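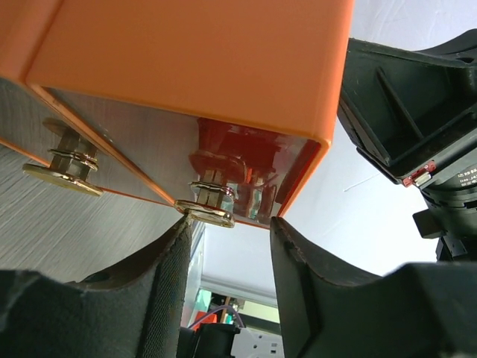 Figure 4.1. Terminal posts on an orange housing, with a brass-colored washer at the base of the left post.

Unit 4: Storage and Handling of Stock in Small Warehouses
Larnero Institute, Department of Trade and Supply
Handout for the February session

4.1 Scope of this unit

Unit 3 dealt with the receipt of goods. Unit 4 covers the period between receipt and dispatch. Students are expected to have read the Trimbridge case before the seminar and to bring a copy of the site plan.

4.2 Classes of stock

For the purposes of this course, stock is divided into general goods, fragile goods and controlled goods. Electrical parts may fall into any of the three. Parts with exposed metal terminals are treated as fragile until they have been capped or boxed, whatever their weight. The class is entered on the stock card at the time of receipt and may be changed only by the stock supervisor.

4.3 The Trimbridge case

The Trimbridge depot holds 3,300 stock lines in a single hall. Of these, 525 are classed as controlled. Until the change of layout, goods were shelved in order of arrival. Pickers crossed the hall several times for a single order, and returned items were often placed on the nearest free shelf.

Under the revised layout, the 2,000 lines with the highest turnover were moved to the bays closest to the dispatch doors. Slow lines were moved to the upper racks. Controlled goods were placed in a locked bay with its own register. Students should note that the depot kept its old shelf numbers during the move, and should consider the errors this may have caused.

4.4 Shelf limits

No shelf in the hall may carry a single item heavier than 25 kg above shoulder height. Heavier items are stored at floor level on pallets. Shelf labels must show the load limit and the date of the last inspection.

4.5 Suppliers

De Haan delivers on mixed pallets, which must be broken down before shelving. Zemia delivers by single line, and its cartons may go directly to the rack once the count has been checked against the delivery note.

4.6 Preparation for the seminar

Prepare a one-page proposal for the placement of returned goods at Trimbridge. State which bay would be used, who would hold the register, and how long an item may remain there before it is reclassified. Proposals are handed in at the start of the seminar.

Reading: Course Reader, sections 7 and 8.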